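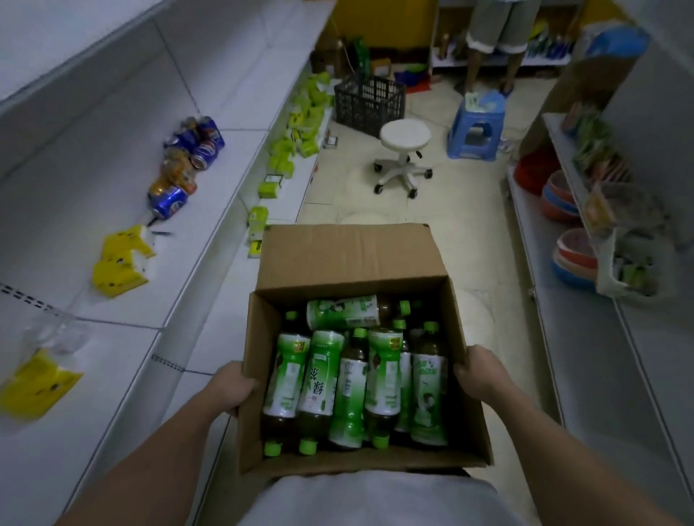 Deposit scheme: read the small print first

The council's leaflet on the Lencho bottle return trial came through doors in March, and it promises a lot. Take your empty plastic bottles to the machine outside the Riltton car park, get a voucher, feel better about the planet. I would like to believe it. I have read the leaflet twice and I still have questions.

The first is about the numbers. We are told that 1,429 bottles were returned during the first stage of the trial, and that 909 of them were "successfully processed". What became of the rest? Tamsin Ostrowski put this to the project office and was told the figures were "still being checked". They were firm enough to print on a leaflet.

Then there is the voucher. It can be spent in only four shops, and it runs out after two weeks. Kelechi Okeke, who runs one of the four, tells me he has to claim the money back by post and is waiting for his first payment. He is staying in for now – he says customers like the idea – but he won't wait for ever.

Nor do I see why the bottles have to be whole, with the lid on and the label still readable. Most of us have spent years being told to squash them flat. My own green bin is full of squashed ones, and the machine won't take any of them.

Milagros Olivares thinks I am being unfair and that any trial has a bumpy start. She may be right. But the plan is to extend the scheme to the whole town before anyone has published what it costs to run, and that seems the wrong way round to me.

Comments can be left at the library desk. Ask for the long form, as the short one has no space for writing anything down.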